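Entry Delay and Exit Delay: Settings to Check Before Winter

Most of the false alarms logged by the Parel monitoring desk last quarter started at a door the homeowner had just walked through. The sensor worked, the panel worked, and the siren sounded on schedule. The delay was too short for the way the house is used.

Two timers are involved. Exit delay starts when the system is armed and gives the occupants time to leave. Entry delay starts when a delayed door is opened on an armed system and gives them time to reach the keypad. They are set separately, and changing one does not change the other.

Panels in the Boltiden line leave our shop with both timers set to 60 seconds. That is enough for a front door with a keypad in the hall. It is often not enough for a side door reached through a garage, where the overhead door has to finish closing before anyone gets to the panel. Customers in that position should time the walk at a normal pace, carrying what they usually carry, and add a margin of 5 seconds or more. Go out and come back in, and use the longer result.

A longer entry delay has a cost. It gives an intruder the same extra time before the siren. For this reason only the doors used for daily entry should be set as delayed zones. Windows, patio sliders and basement hatches should be instant. Interior motion sensors should be set to follow the delayed door, so that they wait when that door opens first and trip at once when it does not. 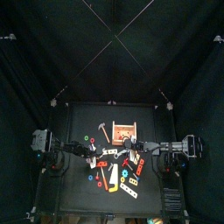
A subscriber on the Parsons Road route wrote that the advice on motion sensors needs a warning for split-level houses. The hall sensor there also covered the stairs, and a family member coming down for water at night set it off three times in one month. Using stay mode cured it, the letter said, but only after the sensor had been added to the list of zones that stay mode skips.

The point is correct. Stay mode does not skip every interior sensor by default. Each one carries its own bypass flag, found in the zone menu under the installer or master code. Check the flag for any sensor added after the original installation.

To read or change the delays on a Boltiden panel, disarm the system, enter the master code and open menu 2230. Exit delay is the first value and entry delay is the second. Zone types are in menu 2506. Save before leaving the menu, or the panel keeps the old values. Customers with the older Orar keypad can view the delays but cannot edit them, and should call the desk for a remote change.

After any change, put the account on test with the desk, arm the system, and open each delayed door in turn. Let the entry timer run out once to confirm that the siren sounds and the signal arrives. Ask the operator to read back the zone name, and take the account off test before hanging up.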